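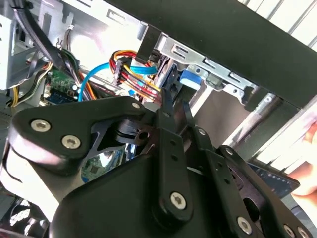
Haris Stojanović has kept the accounts and the waiting list for the Gidomville allotments since March last year, and he would like people to know that the list moves faster than they think. "They hear there are 94 names on it and they give up," he says. "But half of those have moved away or changed their minds. I write to them all and most don't answer."

The site runs down from the old Kernness road to the railway fence. The soil at the top is heavy clay. At the bottom it is better, but it floods. Stojanović has a plot in the middle, which he took over when it was brambles from end to end.

"It took me two winters to clear it. I found a bath in there. I still use it, for mint."

He pays £20 a year for a half plot and thinks the price is fair, though he knows some don't. Water is the main cost. The last bill came to £338 and he expects the next one to be higher after such a dry spring. He has asked for water butts on every shed, and has had up to 3 replies.

The list itself used to be a notebook with a rubber band round it. He typed the whole thing into a spreadsheet over Christmas, at the kitchen table, and now does the letters and the rent reminders from the same file.

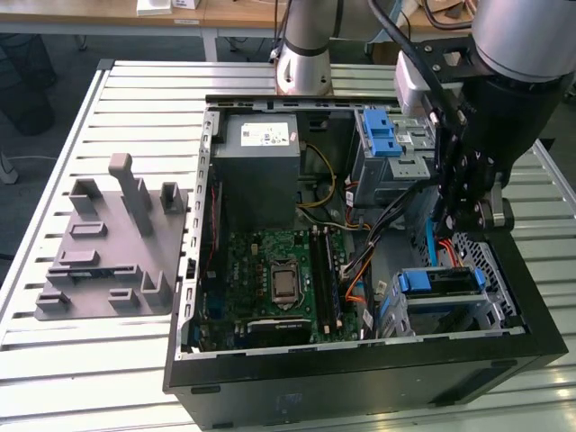

An open desktop tower, lying on its side.

What he really wants to talk about is potatoes. He grows two kinds, an early one and a late one called Yimer which a neighbour gave him in a carrier bag. It keeps well, he says, and doesn't fall apart in a stew. He has never seen it in a shop.

"I put them in too soon this year and the frost had the tops off. They came back. You lose a week or two -- that's all."

Blight is the other worry. He cuts the stems down as soon as he sees brown on the leaves and leaves the crop in the ground for a fortnight before lifting it. Some of the older plot holders spray, but he has never bothered.

New people, he says, take on too much. They dig the lot in one weekend, then stay away for a month and come back to weeds.

"Do a quarter of it. Cover the rest with cardboard. I tell everyone that and they nod, and then they dig it all."
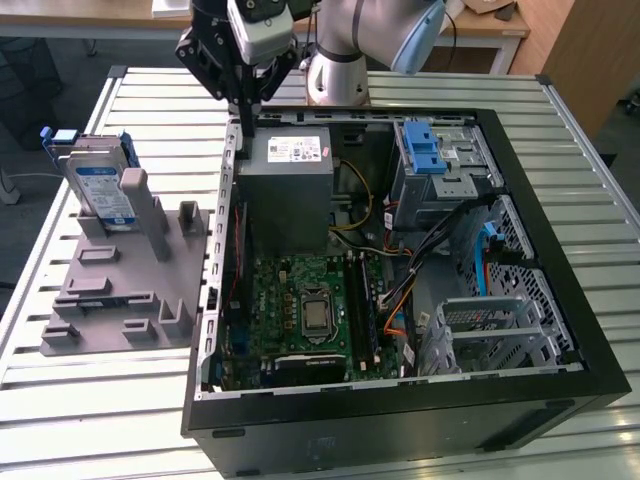

Cardboard is fine until the slugs move in under it, according to Prostholm, who would sooner sow the spare ground with clover and dig it in before winter. Stojanović has heard this before. He tried clover once and was pulling it out of the onions for years -- "and I had slugs as well".

He has no plans to give up the list. The next letters go out when the onions are in, and anyone who wants to stay on it has to write back.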